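Open day at Undilis, who else went?
Started by terrazzo_tom, 2018-02-03

terrazzo_tom wrote:
Well, I finally made it over to the Undilis open day, and I'm so glad I did, even with the parking (I ended up way out in lot 4 and walked it). The drinks fridge demo was my favorite by a mile. I could have stood there all afternoon watching that arm reach in among the bottles!

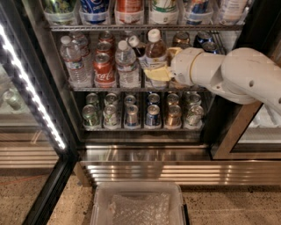
Tonditz Robot Club, Visits and Open Days board

Those pale yellow pads on the fingers are what I kept looking at. One goes flat across the front of the bottle and the other sits up by the shoulder, pretty much how I'd pick it up myself.

sastine_fan69 wrote:
Lovely write-up, Tom, but I have to grumble a little. A fridge with every drink in its own neat row is a kind setup. I'd want to see it try mine, where the mustard lives on its side behind the milk.

terrazzo_tom wrote:
Fair, though the middle shelf is tighter than you'd think. There are cans and water bottles right up next to the brown one, and the arm has to come in from the side.
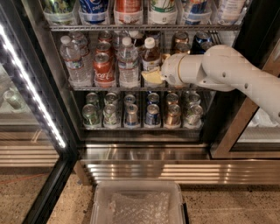 Gripper beside the brown bottle, middle shelf.

knobs307 wrote:
I'm with Tom on this one. I'd take a plain fridge over the Ross booth, where we waited forever to watch a slideshow. Did anybody ask what the pads are made of? They look like sponge or foam to me.

sastine_fan69 wrote:
I asked and got a brochure, ha. Still not sold, but I'll go again in May if someone else drives.

terrazzo_tom wrote:
I've got 2 seats free, so message me.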